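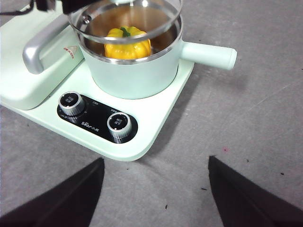 Ticket 1103 : appareil de cuisson combiné (casserole + compartiment à gauche), le côté casserole ne chauffe plus
Ouvert par : Pushpa Chauhan
Catégorie : petit électroménager, cuisine partagée Turkden
État : résolu

Description du problème
Bonjour. Je vous écris au sujet de l'appareil vert menthe de la cuisine partagée. Depuis hier soir la partie casserole ne chauffe plus. L'autre partie, celle à gauche avec la grande poignée grise, fonctionne normalement, j'ai grillé du pain dedans ce matin sans difficulté. Je voulais faire cuire un poivron entier à la vapeur, avec un fond d'eau et le couvercle en verre. Après vingt minutes l'eau était encore froide.
Les inscriptions sur les deux boutons sont en chinois et je ne lis pas cette langue. Je ne suis donc pas certaine de choisir la bonne position. La notice en papier n'est plus dans le tiroir.

Ce que j'ai déjà essayé
1. Changer de prise. Même résultat.
2. Tourner le bouton gauche jusqu'au maximum, puis le bouton droit. Le compartiment de gauche chauffe, la casserole non.
3. Laisser l'appareil débranché toute la nuit. Pas de changement.
4. Essuyer le dessous de la casserole avec un chiffon sec. Il y avait un peu de calcaire, je l'ai enlevé.

Réponse du support Osine, 10 h 40
Merci pour les détails. Pouvez-vous retirer la casserole quand l'appareil est débranché et froid, et regarder si elle repose bien à plat dans son logement ? Sur plusieurs modèles combinés, un petit contact doit être enfoncé par le fond de la casserole. Si quelque chose est coincé dessous, la chauffe ne démarre pas. Merci aussi de ne pas poser l'appareil sur de la moquette pendant la cuisson, il faut une surface dure et dégagée.

Suivi de Pushpa Chauhan, 14 h 15
J'ai retiré la casserole comme vous avez demandé. Au fond du logement j'ai trouvé un grain de riz sec, collé contre le contact. Je l'ai décollé avec un cure-dent en bois, sans forcer. Maintenant le contact descend et remonte quand j'appuie dessus.
J'ai ensuite mis 400 ml d'eau sur le plan de travail de la cuisine, sans le poivron, pour faire un essai. L'eau a bouilli. J'ai refait l'essai une deuxième fois et c'était pareil.

Question restante
Est-ce qu'il existe une notice en français ou en anglais ? Je voudrais coller une petite traduction à côté de l'appareil, car les autres personnes de l'étage ont le même souci que moi avec les boutons.

Réponse du support Osine, 15 h 05
Nous n'avons pas de notice en français. Envoyez-nous une photo bien nette des deux boutons, prise de face, et nous vous ferons la traduction des positions. Le ticket est fermé pour la panne, la demande de traduction continue sous le numéro 158.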